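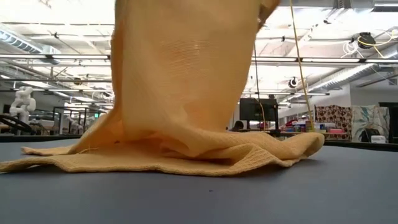
Memevdale Textile Library Adds Household Cloths to Its Lending Shelves

MEMEVDALE, January 22, 2023 - The Memevdale Textile Library will begin lending household cloths in February, adding 218 pieces to a collection that until now has been made up mostly of dress and upholstery fabric. The new section covers dish towels, bath cloths, light blankets, table covers and unhemmed lengths sold for home sewing. It will open in the Oker Room on the second floor, next to the sample drawers.

Members will be able to take home up to three cloths at a time for 41 days. There is no extra charge for current members. People who are not members may handle the cloths in the Oker Room during regular hours.

The library has spent the winter sorting, measuring and labeling the pieces. Each one is spread on a table, smoothed by hand, measured on two sides, then picked up and let hang so that staff can see how it falls. A short note on drape goes on the label along with fiber, weave, size and weight. Where a piece has a raw or frayed edge, the label says so, and the edge is left alone.

"People ask us what a fabric feels like, and we used to have one answer for a whole shelf," said Lovely Espiritu, who manages the collection. "A waffle weave and a plain weave of the same weight fold differently and hang differently. You want to pick it up before you buy four yards of it."

Waffle weave makes up the largest group in the new section. The pieces range from thick bath cloths to thin, open ones that let light through when they are held up. Colors run from undyed and gray to a strong orange-yellow that shows paler with light behind it and darker down in the folds. Espiritu said the yellows and oranges are the hardest to label, and that staff settled on plain color words after trying a numbered chart for several weeks.

The rest of the section includes huck toweling, terry, cotton gauze, linen crash and a small number of wool blankets. The wool may be used in the Oker Room only and will not be lent.

Most of the household cloths came from the closing stock of McAlister Dry Goods, which donated its remaining bolts and shelf samples to the library last fall. Others were given by members. Pieces with stains or worn spots were kept if the weave was still clear, and are marked "study" on the label.

Borrowers are asked to follow these rules:

Fold cloths loosely or roll them. Do not press creases in.
Do not cut, hem or trim any piece, and do not pull loose threads.
Do not wash or iron. Tell the desk if something has been spilled.
Return each cloth with its label and in its own bag.

The library will hold an open evening in February for members who want to see the section before lending starts. Staff will show how the drape notes are made, and visitors may bring a piece of their own to have its weave identified. Space is limited to 100 people, and places can be reserved at the front desk. The date will be posted on the library's notice board and sent to members by mail.

A printed list of the household cloths, arranged by weave, will be available at the desk and at the Tredmont branch. The Tredmont branch will not keep any of the cloths on its own shelves, but members may ask to have a piece sent there for pickup.

About the Memevdale Textile Library

The Memevdale Textile Library lends fabric samples and full pieces to sewers, weavers, teachers and students. It also offers classes in mending and fiber identification.

Contact: Lovely Espiritu, Collection Manager, Memevdale Textile Library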